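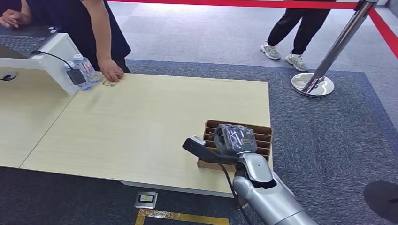
Figure 1. Arm over the divided cardboard box, operator at the laptop, barrier belt in place.

Zerine Handling Set: README and Rules of Practice

Maintained by the Bresberg Centre for Automation
Issued 2018-03-26. Replaces the January issue.

1. Scope

The Zerine Handling Set contains 202 recorded sessions of a single robotic arm placing small items into, and taking them out of, divided cardboard boxes. This file states what the set contains and the rules under which sessions are run. The rules apply to every site that contributes recordings, at present Bresberg and Heramura. A site may adopt stricter rules but may not relax those given here.

2. Contents

sessions/ one folder per session, named by site and session number
checks/ the signed start and stop sheet for each session
layout/ floor plans showing the table, barrier and marked floor area
faults/ reports of stops, whether or not a fault was found

Of the 202 sessions, 66 were recorded at Heramura and the remainder at Bresberg. Each session lasts no longer than 300 seconds.

3. Working area

3.1 The work table shall be enclosed by posts and belts wherever the room is open to passers-by. In Figure 1 a red belt runs between the table and a person walking past. Belts mark a boundary and give no physical protection, so the speed limit in section 5 applies whether or not they are in place.

3.2 Tape on the floor shall be checked against the plan held in layout/ and replaced when worn.

3.3 Cables shall not cross a walkway. Floor outlets within the area are to remain accessible.

3.4 Drinks shall be kept off the section of table over which the arm travels. Bottles must be capped when not in use.

4. Duties of the operator

4.1 One trained operator is in charge of each session and remains at the control laptop while the arm is powered.

4.2 The operator may rest a hand on the table only outside the reach of the arm. Items are loaded or removed by hand after the arm has been stopped and the stop confirmed on screen.

4.3 An operator who has completed 3 sessions in succession shall take a break before starting another.

4.4 Anyone may call a stop. The operator acts on the call first and enters the reason on the sheet afterwards.

5. Arm and box

Speed is limited to the value set in the Kurian control profile supplied with the set. Local copies of the profile must not be edited. Boxes with torn or crushed partitions are to be withdrawn, and the change of box noted on the session sheet.

6. Known gaps

The set covers one style of box. Start sheets from the earliest Bresberg sessions do not record the condition of the floor tape. Fault reports from the two sites use different wording and have not been merged.

7. Use and corrections

The set may be used for teaching and research. Users who publish results should state the issue date of this file. Corrections should be sent to the Bresberg office with the session number and the name of the sheet concerned.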